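Well Log Cleanup in the Mivitham Basin: What I Did for My Senior Project

I'm a geology major who had never touched a well log before last fall, so picture me sitting down in front of 167 of them! My project was to pick the top of the Zacharias sandstone in every well I could, then make a map good enough to say where the sand gets thick. The logs came from the old Trillar field, mostly gamma ray and resistivity, and most were paper scans that somebody had digitized years ago (not very carefully, I'm sorry to say).

The first month went into depths. Some wells were measured from the ground and some from the rig floor, and the headers didn't always tell you which. I fixed what I could and threw out 35 wells that had no reference elevation at all. That hurt, because a bunch of them were along the east side, right where I wanted control.

After that I got to the fun part, picking tops. The Zacharias usually shows up as a clean drop in gamma ray under a hot shale, and once you've seen it a few times you start spotting it fast. Maybe too fast. I had to go back and redo the Pedthorpe wells, where I'd been picking a thin stringer above the real sand.

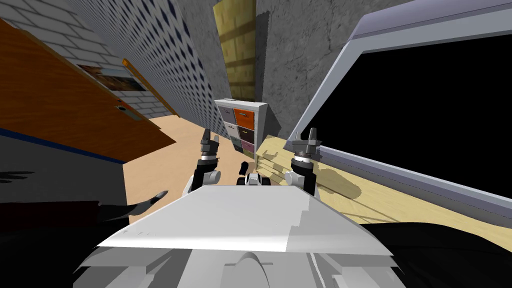
My adviser's remark on the first draft was that I had drawn a fault where a bad datum would do just as well, and that I should check the headers again before I moved any rock. Ouch, but fair. I pulled the 4 wells on the downthrown side and two of them were off by the height of the rig floor. With those corrected, my beautiful fault shrank into a gentle dip (I'd even named it in my notes).

The deepest top I kept is at 1,449 meters, in the southwest corner, and the sand thins going that way. The thick part runs north to south through the middle of Trillar, which looks like a channel to me, though I'd want core before I argued about it with anyone. I contoured it by hand first and then in software, and I still like the hand version better.

If I had another semester I'd start with the sonic logs, and I'd keep a spreadsheet of every datum change from day one. Mine lives on sticky notes and I'm still typing them up.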